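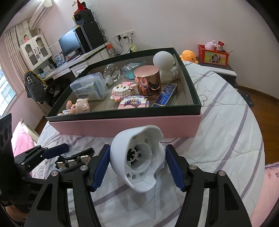 Ticket 800 — Parts missing after room clear-out
Product: Nidex bedside lamp, plug-in type
Opened: November 22, 2018
Reported by: Aigars Sproģis
Priority: low
Status: closed

Problem as reported
Lamp does not light after being moved from the bedroom shelf to storage and back. Adapter missing. Customer cleared the shelf in one evening and sorted small items into gift boxes, box lids and zip bags. No list was kept of what went where.

Environment
Lamp stored with candle jars, beads, building-block figures and small dolls. Three other plug-in items in the same room: a Grillik night light, a Nishimura clock radio and a Rirkport phone charger. Their adapters were pulled at the same time and put in one bag, unlabeled.

Step 1
Asked customer to empty the adapter bag and read the output rating on each one. Result: three adapters, two rated 5 V and one rated 9 V. Lamp needs 12 V. None match. Told customer not to try them.

Step 2
Asked customer to check the containers used for small items, including any with an old label from a previous use. Result: hair ties in one, spare batteries in another. No adapter.

Step 3
Asked customer to strip the bed and check between the mattress and the wall, as sorting was done on top of the duvet. Result: one bead, one screw. Screw is 4 mm long and fits the lamp base. Set aside.

Step 4
Asked whether anything had already left the room. Customer had taken a donation bag down to the hall closet. Result: adapter found inside a rolled scarf. Label reads 12 V, matches lamp.

Step 5
Adapter connected, base screw refitted. Lamp lights at low setting, flickers at high. Customer cleaned dust from the socket with a dry cotton swab and reseated the plug. Flicker gone. Left on high for 85 minutes, no fault.

Resolution
Wrong container — no fault in lamp or adapter. No parts shipped.

Notes
Customer has taped each adapter's name to its plug. Beads and block pieces stay in closed bags, away from the lamp socket. Customer asked about bulb life: rated 2,000 hours, replacement not needed now. Reopen under the same number if the flicker returns before the end of December.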